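About Farías

Farías is a small cookery school in Pridbridge, up the stairs over the old seed merchant's. We teach people to cook ordinary food well. We opened with one oven, a borrowed table and 3 students, and two of those students still come to the Lenon evenings (more on those further down!).

The school is named after my grandmother's side of the family. She cooked for a big household and never wrote a recipe down, so I spent years standing next to her with a notebook, trying to catch her hand before the salt went in. A good deal of what we teach in the first term comes straight out of that notebook, stains and all.

Our main course is called Muten. It runs for a term, two evenings a week, and starts with knives, stock and eggs. After that we go wherever the market takes us. In March that can mean leeks for a fortnight, and we make no apology for it — you learn a lot about leeks. By the end most people can walk into a strange kitchen, open the cupboards and get supper on the table without looking anything up.

We love fruit here, too. Every term has a citrus week, with marmalade, candied peel, a sharp dressing for fennel, and a plain tangerine to finish a meal when everyone is too full for pudding.
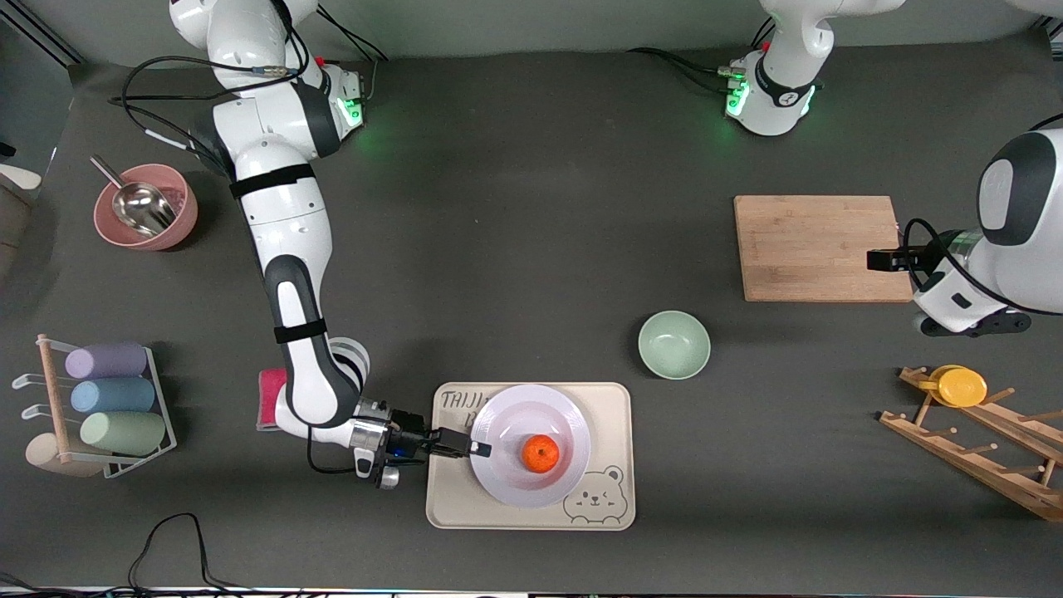 Words by Tadeo Ulloa, founder and head tutor

Lenon is our open kitchen. It costs less than a class and there is no teaching as such, just a long bench, a shared pot and whoever turns up. Someone always brings a jar of something. Last winter we had a run of pickled things, including a green tomato relish so good that we now make it every autumn and sell it at the door to pay for aprons.

We also run a schools morning. Children from Pridbridge and the villages come up at half past nine, make flatbread and soup, and sit down together to eat it. We have cooked with about 4000 of them so far, and I still get a thrill when a child who was sure they hated lentils asks for the end of the pan.

Classes are kept small so that everybody gets a hob. You don't need any experience, and you don't need your own knives, though you are welcome to bring them and we'll show you how to sharpen them. Tell us about allergies when you book. The stairs are steep, but there is a lift round the back by the yard gate — ring the bell and one of us will come down.

New Muten places go up at the end of each term. Come and have a look round before you decide, the kettle is on from nine.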